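3.2 Surface wear in shared workrooms

Wear was scored at 11 sites in Homdale and Utness. Each tabletop was divided into equal cells, and scuffs and dark streaks were logged per cell under the room's own overhead lighting. The survey gave 1,114 scored cells, of which 439 showed at least one mark. 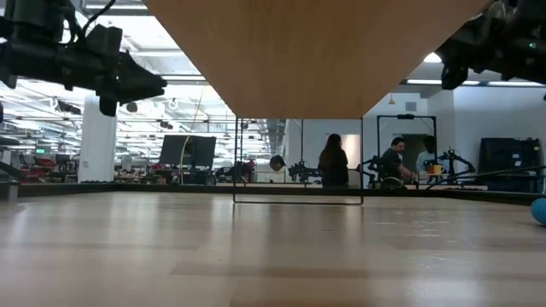 Figure 4. Pale wooden tabletop with faint scuffs and darker streaks.

Marks were denser near the front edge than at the center (Table 2). Cells scored in May were rescored by a second rater (M. Henare) for a subset of 200. Disagreements were limited to adjacent grades and were settled at the lower grade.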